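The Sorting Bin: Pictures from Our Kitchen Things Table

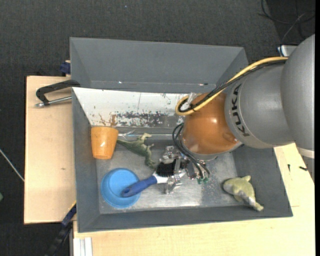
STULTHORPE, February

By the Damgaard household pages

Welcome back, and thank you for all the kind notes about the last gallery (we read every one, even the long ones!). This month we went through the everyday kitchen things, the bowls and cups and brushes that get used so much you stop looking at them, and we had about 40 pieces to sort before supper.

The blue bowl, the orange cup and the cleaning brush are sharing the gray metal bin, with the end of the brush's dark blue handle resting across the bowl. I do love those two blues together, and the orange cup lying on its side near the wall of the bin cheers everything up.

A brush like this one, with a good thick patch of black bristles, is what I'd reach for first when there's oatmeal stuck to a bowl. I keep mine by the sink with the bristles up, the way my neighbors in Brotusitz do, and I give it a proper rinse every evening.

More cups next month, and the big serving bowls too, if we can find the shelf space for them.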